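### The Groltow money, or how to buy a ballpark one hot dog at a time

So the club has a new lease. If you missed the announcement, it went out at 4 in the afternoon, a fine time to release anything you'd like people to read on their phones in traffic. Clemar Holdings, which owns the team, has agreed to stay at Groltow Park for another 15 years. The city gets a tenant. Clemar gets nearly everything else, including the parking lots, and if you've ever paid to park at Groltow you know where the real offense in this organization comes from.

I read the whole lease so you wouldn't have to. It isn't a terrible deal. I've seen terrible deals, and they usually come with a rendering of happy families beside a fountain. This one has no fountain. It has a rent figure tied to attendance, a repair fund both sides pay into, and a long section on signage that reads as if two lawyers were being paid by the adjective.

The part that matters to anyone who buys a ticket is the rent. Under the old lease the club paid the same amount whether it drew a full house or a few scouts and a family that had turned up on the wrong night. Under the new one, the city takes a cut of each ticket sold after the first 2,000 at any game. Below that mark the club pays a small base rent and keeps the gate.
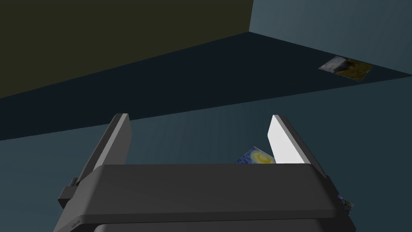

Does that mean tickets are going up?

Probably by a little, starting with the seats behind home plate. The lease puts no cap on prices, and a club that owes the city a share of each ticket past a certain point has a good reason to make those tickets cost more. The bleachers are likely safe for a year or two, mostly on account of nobody having shown much interest in paying more for them.

You can see the catch from the upper deck. The city's share depends on crowds, and crowds depend on the team being worth watching, and the city has no say at all in whether Clemar spends a dime on players. Last season's payroll was the second smallest in the league. The smallest belonged to Anitz, and Anitz at least had the excuse of a leaking roof. If Clemar decides that a cheap team in a half-full park is a tidy little business, the base rent lets it run one for as long as it likes.

I don't say it will. The owners have told us they intend to compete, and owners have never been wrong about that in the month of March.

#### What the players cost, and what the beer does

Some rough perspective. The club's shortstop signed for four years last winter, and the radio people talked about his contract as though he had made off with the silverware. He is a perfectly decent shortstop. He goes to his left well, he takes a walk, and he'll be 31 when the deal is up, an age at which shortstops begin to be described as "versatile." I'd guess he will be worth the money for the first half of the contract and a clubhouse presence for the second.

His salary for a season is less than the club expects to clear on concessions, and the new lease leaves concessions entirely with Clemar. The beer at Groltow is $16. It comes in a souvenir cup, so you do walk away with something, and after a few games you have a set. I'm told the cups are dishwasher safe on the top rack.

When fans complain that a player is bleeding the club dry, then, it's worth asking what the blood supply looks like. Naming rights went to Frei, the mattress people, in a deal that also gives them the seventh inning. I mean that literally. It is now the Frei Seventh, and there is a jingle, and the jingle mentions lumbar support.
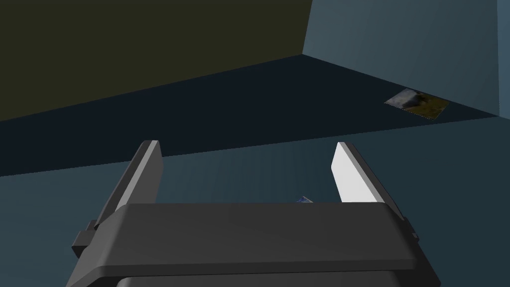 One reader in Section 114 wrote in after the last issue to tell me I was being unfair to the concessions crew, and that the pretzels had improved. I accept the point about the pretzels. The same reader thinks I've got the economics backward: a club with steady income from beer and parking can afford to carry a bad contract or two, and a club living off ticket sales can't. That's a fair argument, and I'd find it more comforting if this club had ever carried a bad contract or two. What it tends to carry is a backup catcher.

#### The repair fund

This is the section everyone skipped, and it's the one I'd keep an eye on. Both sides pay into a pot each year, and the pot pays for the roof, the lights, the drains and anything else that falls down. "Improvements," however, can also come out of the pot if both parties agree, and the lease's definition of an improvement would cover a new scoreboard, a new club lounge and, as far as I can tell, a fountain.

At Anitz they had a similar arrangement. They spent the pot on a video board the size of a parking garage and then discovered the roof. The replays of rain coming in were very sharp.

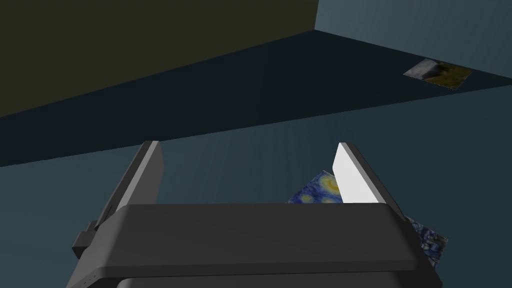
Wait until the drains go behind third base, a longtime season-ticket holder warned me by email, and then we'll find out who thinks what is an improvement. The email also asked why the lease gives the city only one inspection a year. I put that to the club and got a polite note saying that the inspection schedule reflected standard practice. It didn't say whose.

The council votes on the whole package in July, in the middle of the longest road trip of the season. The public comment period opens at 6 in the evening and each speaker gets two minutes, so pick your favorite clause ahead of time. Mine is the one on page 40 that requires the mascot to be "maintained in good condition, ordinary wear excepted."

Next issue: the bullpen, if there still is one.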